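Damino Peel-and-Stick Wall Panels, Brick Pattern
Sold by the box, 8 panels per box
Reviewed for the Flundville Home Supply catalog by Carol Fothergill

We held off on stocking wall panels like these for a long time. Most of the ones we were sent as samples looked fine in the packet and poor on a wall, and the claims printed on them were hard to take seriously. "Installs in minutes" is a favorite. It doesn't. Plan on an afternoon for one small wall, more if you have outlets to cut around.

The Damino panels are the first we've agreed to carry, and we carry them with some reservations. The pattern is printed over a shallow relief, so from across a room you get the idea of brick. From arm's length you get the idea of foam. If you want people to believe you have a real brick wall, buy brick slips and a bag of mortar. If you want to cover an ugly wall in a den or a hobby room for a few years, these will do it. 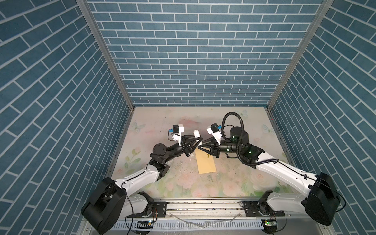
Can I put the panels straight onto textured paint?
Only if the texture is very light. The adhesive needs flat contact, and on anything like orange peel or popcorn it grips the high spots and lets go at the corners first. Sand it down or skim it, let it dry fully, and wipe off the dust before you start.

What the maker says, and what we think

"Removable without residue." We stuck a panel to painted drywall in our back office and left it up through March. It came off in one piece and took a strip of paint with it. Wayne Fairclough in our returns department would like renters to read that sentence twice. Ask your landlord first.

"Waterproof." The face wipes clean with a damp cloth. The joints are another matter, as water can get in behind them, and we won't sell these for a shower or the wall behind a sink, whatever the leaflet suggests.

"Seamless finish." No panel of this type is seamless. The mortar lines help to hide the joins if you line them up carefully. Where two walls meet, you will see a join, and a bead of caulk improves it a little. Cutting the panel to wrap around a corner in one piece looked worse every time we tried it.

"Sound deadening." We noticed no difference and have left this off our own label.

Trim and corners

The Jaidee corner strip is sold separately and costs more than it should. You can get by without it on inside corners. On outside corners you do need something, as the cut edge of the foam shows and picks up dirt.
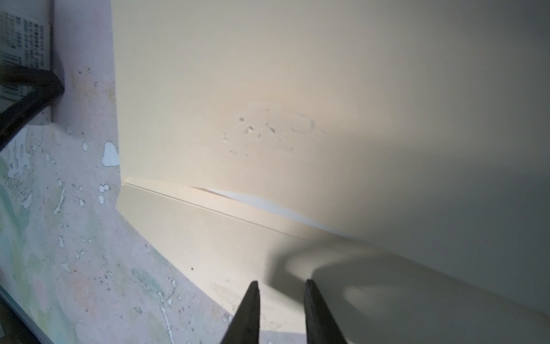
Plain wood molding from any lumber yard also works and can be painted to match the wall or the mortar. Measure the thickness of your panel before you buy it, because the boxes we opened varied slightly, even within the same color.

Order everything you need at one time. Shades differ from batch to batch, and we can't promise to match a box you bought last season. Dromik, the distributor, tells us this has been fixed. We'll believe it when we've opened a few more shipments.

Tools needed: sharp utility knife, spare blades, straightedge, level, pencil
Not suitable for: showers, stove surrounds, fireplaces, exterior walls
Returns: unopened boxes only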